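Evelien Kramer
April 20, 2025

1/ Our lab at Hamside must send the equipment plan for next year in May. I promised some of you to write down how we make the budget for the robot cell, so I do it in this thread.

2/ The arm is the easy line. You ask for a quote and you get one number. The difficult part is everything that comes after it: fingers, cables, fixtures, spare pads, the table itself.

3/ For small parts we use toy blocks and a shape sorter, and I defend this choice every year. A full set costs less than one lunch for the team.

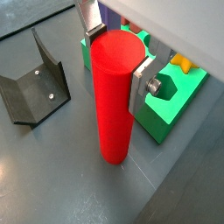 4/ Fingers are where I was wrong last time. I planned one pair for the whole year. Now I plan 2 pairs, and 216 euros for pads and screws. Roos Desmet thinks it is still too low, and she is usually right about such things.

5/ Fixtures: we asked Dunstan and Statix for prices on a simple holder that bolts to the floor of the cell. Dunstan wanted a minimum order of 40 pieces. We need very few, so Statix will get this order.

6/ The enclosure with sloped walls was discussed a lot. Ineke Vermeulen wanted a flat table, which is cheaper. I prefer the walls, so that a part that rolls away stays inside the cell. They stay in the plan. 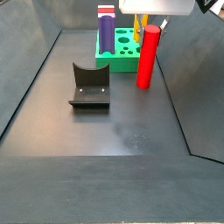

Red cylinder in the gripper, green block and black holder on the floor of the cell.

7/ I also keep 2000 euros with no name on it. Finance does not like this line. Last year it was all spent before summer, mostly on a controller repair.

8/ If you have a good supplier for finger pads that ships to Belgium, please write it under this post. I must close the list soon.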